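Section 4. Sealing grout in a tiled room

Read this section before opening the Stekard grout sealer. New grout must cure for two full days first. Sealer put on too early turns cloudy and has to be scrubbed off.

What you need
Stekard sealer, 1000 ml bottle
Foam applicator or small brush
Clean cotton cloths
Rubber gloves
Masking tape

One bottle covers roughly 300 feet of grout line. Wide joints and old, dry grout take more.

4.1 Preparing the walls

1. Sweep the floor and wipe down the tile with plain water. Do not use vinegar or any acid cleaner.
2. Scrape out loose grout and fill the gaps with Cusier repair paste, color 356 for beige joints. Other colors are listed in the back of this guide.
3. Mask metal trim, knobs and painted edges.
4. Open a window or run the fan.
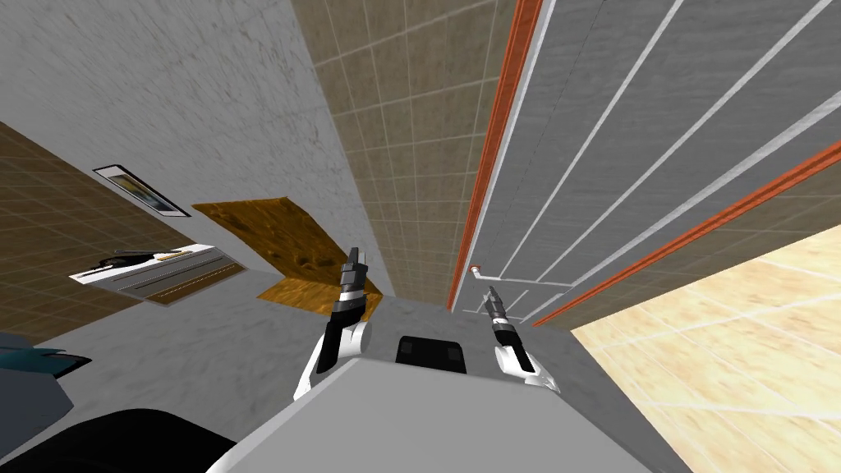 Fig. 4-1. Beige wall tile.

Note: Glazed tile does not absorb sealer. Unglazed tile does, and may darken. Test a hidden spot and leave it overnight.

4.2 Applying the sealer

1. Shake the bottle and pour a little into a shallow dish. Do not pour leftovers back.
2. Start at the top of the wall and work down, one joint at a time.
3. Wipe drips off the tile face within five minutes. Dried sealer leaves a haze.
4. Wait an hour, then apply a second coat.

CAUTION: Keep sealer away from heaters and open flames. If it gets in your eyes, rinse with water and call a doctor.

4.3 Floors and corners

1. Begin in the corner farthest from the door and work backward.
2. Leave the joint between wall and floor unsealed if it is filled with silicone.
3. Keep people and pets off the floor for 24 hours.

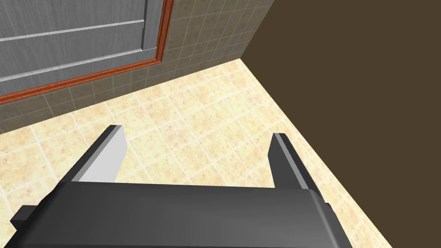 Flatinon: I waited the 24 hours and the corners were still tacky. The room has no window, so I left the fan running a second night and they came up hard. You might put a longer time in for rooms like that.

Drying times above are for rooms with an open window. Without one, allow 48 hours.

4.4 Storage

Close the cap tightly and store the bottle upright, above freezing. Discard sealer that has thickened.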